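The Toy Corner, One Tray at a Time
Colldale Playroom / Gallery

Hello and welcome to our gallery page! I'm Remedios Pangilinan, and I look after the toy side of things at the Colldale playroom, so if your kid has come home asking for "the spiky balls," that would be my doing. A few of you asked what we keep out for the little ones and where it all came from, and I've been meaning to write it up since September (sorry, Funmilayo, I know you reminded me more than once).

Most of what we have came to us one piece at a time. There were a couple of boxes from the Pirkthorpe playgroup when they moved to a smaller room, a bag from Jianguo Dai's twins, who have moved on to bikes, and then whatever I can't resist when I walk past a toy aisle. My husband has stopped asking why there are balls in the glove compartment.

I like a shallow tray for all of this. With a deep bin the kids tip everything out to get at the one thing on the bottom, and then you're on your hands and knees under the radiator at closing time. In a shallow one they can look first and grab second. Well, the older ones can. The under-twos grab first and always will, bless them. 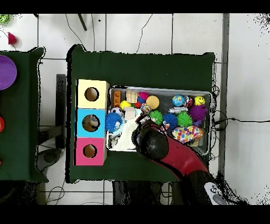
Spiky balls are the clear winners, and the blue ones go first most mornings. I think it's the feel of them. Felicidad Mangubat's little boy likes to roll one up and down his arm and then up and down everybody else's arm, and we've had a talk about asking first. They rinse off easily in the sink, too, and I wish I could say that for everything we own.

A few notes on the regulars:

Yellow smiley ball. Gets handed to whoever is crying. I didn't start this and I'm not sure which kid did, but it's the rule now.

Globe ball. Small, blue and green, and very popular with the grandparents, who all want to find the place they were born on it. It's a bit tiny for that! Albertina Mendes put her glasses on and gave it a good try anyway.

Soccer ball, the small white one. Indoor rolling only, please. We had one kick in the fall and it went straight into the coffee.

Purple one with the fuzzy tentacles. The kids are split on this. Half of them carry it around like a pet and the other half won't have it next to them at snack time. I find it pretty charming myself.

Wooden cubes. Plain, pale, no letters or pictures, and I'd happily have a dozen more. They get used as soap, phones, cheese, and once as a very serious birthday present for me.

Orange brick. Somewhere there is a set missing one. If it's yours, come and get it.

Polka dot fabric. Peekaboo, mostly, and putting toys to bed. I love the mix of colors on it, red and yellow and blue and green and pink, and it cheers up the whole tray.

Pink, blue and yellow boxes, each with a round hole in the top. These are for posting things, and posting things is about the best game there is when you're one and a half. In goes the ball, the ball is gone, big eyes, and then somebody has to fish it out and do it again (that somebody is me, and my knees know it). They look so pretty piled up with the pink on the bottom that I sometimes leave them that way until the first family comes in. The pile lasts maybe a minute after that.

If you're bringing things in for us, smooth and washable is great, and bright colors are always welcome. Please skip anything that needs batteries. We had a singing farm once and I still hear it.

Funmilayo is putting together the dress-up gallery next, and I've seen the hats, so do check back. Toy tray questions can come straight to me at the front desk on any playroom morning.

Last updated 22 November 2019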